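Naltia raglan tee, yellow and blue: long-ish review after a lot of laundry days

Posted Dec 26, 2022

I have a weakness for a raglan. Something about those slanted seams makes my shoulders look like they belong to a person who goes outside. So when Naltia put theirs on sale in October I grabbed two, one plain gray and one in the pale lime-yellow with blue sleeves, and I've worn the yellow one to death.

The good stuff first! It's soft without being floppy, the neck has kept its shape, and I can move my arms in it (my old Kurkgate tee used to ride up every time I reached for a shelf). The color is a lot in person. I love it, my sister says I look like a tennis ball going to a job interview. It runs a little long in the body, so if you're on the short side I'd try a size down.

Washing is easy. Cold, inside out, and I hang it up because I'm scared of what the dryer would do to those sleeves. No blue has crept into the yellow so far, and I've been watching for it.

My one real gripe is folding. A plain tee has a shoulder seam to line things up with, and on a raglan you get a diagonal going off toward the collar and no clue where the sleeve is supposed to bend. I've gone through every method I know — thirds, halves, the rolling thing — and what helps most is a big flat table. On the bed it's hopeless. You want room to spread the whole body out before you do anything with the sleeves, then bring them in one at a time and smooth the middle last, or you'll end up with a lump across the belly.

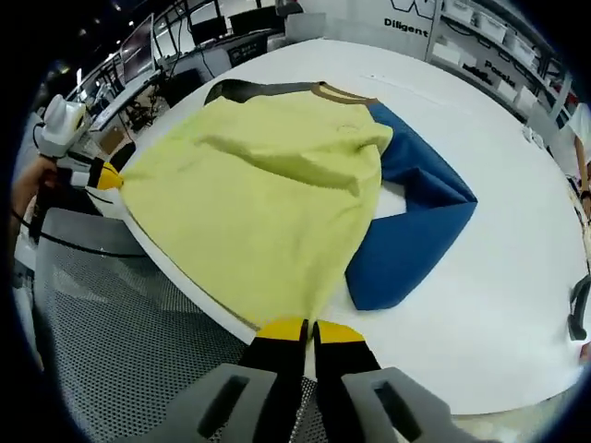
Yavuz Soylu wrote in to say I've got the order wrong, and that with a raglan you should turn it face down, fold the body in from each side first and let the sleeves come along for the ride. He does his whole stack that way and says the collar ends up on top and nice and flat. I tried it last night on the gray one and okay, it's faster, though my sleeves still poked out at the bottom.

Would I buy it again? Yes, and I'd like it in a darker green if Naltia ever makes one. Four stars from me, with the missing one for the fold lines I still can't get out of the front.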